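Projects > Latside Community Paper > Progress reports

News | Grants | Reports | Get involved

Second report to the Kuipers fund, 2nd July

Hello all, and thanks for being patient with me – I know you wanted this before the end of June, but I held it back until the printer's bill came in and I could give you proper figures.

The short version is that the Latside paper is alive and people are reading it! We printed 1,000 copies of the last issue and had 40 left over when I went round collecting the spares. The first issue left us with 100, so I'm pretty chuffed with that.

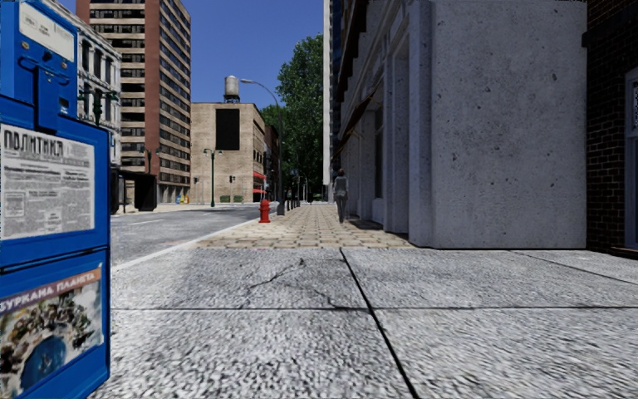
Money next. We've spent 2,678 of the grant so far, most of it on paper and ink, and the rest on the layout software (Hustura, which does the job but crashes whenever I paste in a long table). Midov have agreed to hold their print price until the winter, which takes a weight off my mind.

Henk Peeters has taken over the history page and has already sent me far too much on the old tram depot. I'm running it over two issues and he's grumbling a bit, but the first half got us more letters than anything else we've printed. The crossword, on the other hand, had a wrong clue at 14 across and I heard all about it.

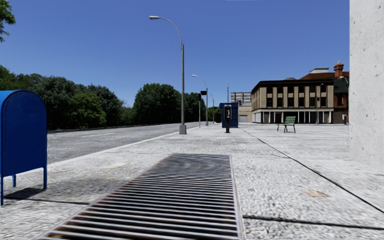

Delivery is still our weak spot. We've got the flats covered, but the long streets at the north end take ages on foot and I've done them myself twice now. One idea is to post copies to the readers up there who can't get out, and a blue mailbox by the kerb, like the one at the left, would be handy for whoever does the stuffing and stamping. Postage isn't in the budget you approved, so I'd like to move a little across from the software line if you're happy with that.

Still to do before the next issue: find a second proofreader, chase the two adverts we haven't been paid for, and settle whether we go up to 12 pages. I'd say yes. Henk would say 16.

Comments (3)

Marga: Loved the tram piece, when is part two?

D.W.: No copy on our street again this time, could someone check?

Henk Peeters: 16 pages, yes please.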